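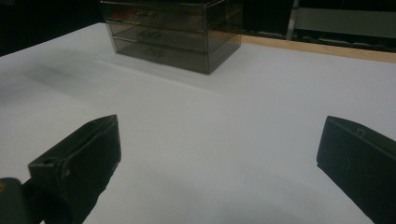 Fevent Match Archive, Season Edition

Results database for soccer leagues. Download, one user.

The seller says Fevent holds every league result since 1993, plus a set of older cup scores going back to 1918. We checked the older part against two printed yearbooks and found gaps. Treat anything before 1993 as a bonus and don't pay extra for it.

Head-to-head pages list wins, draws and goals per game for any two clubs. They load fast. Whether they help you guess the next score is another matter. Two teams that last met six years ago have different players and different coaches now, and the average doesn't know that.

The "form rating" is a number up to 116. The manual doesn't say how it is worked out. Gulyás Gyula's name is on the method page, but the page is one paragraph long. We asked for the formula and got a brochure.

Leagues covered: 70
Updates: after each round, by download
Export: CSV only
Works offline: yes, except for updates
Refunds: before first update

Cup games settled on penalties are stored as draws. You can't change this.

Buyer comment, Hanna Śliwiński: "Good for looking things up. I turned the tips off after a month."

The Munik add-on (player cards and injuries) is sold separately and is due in August. It was due last August too.

Page checked July 27, 2020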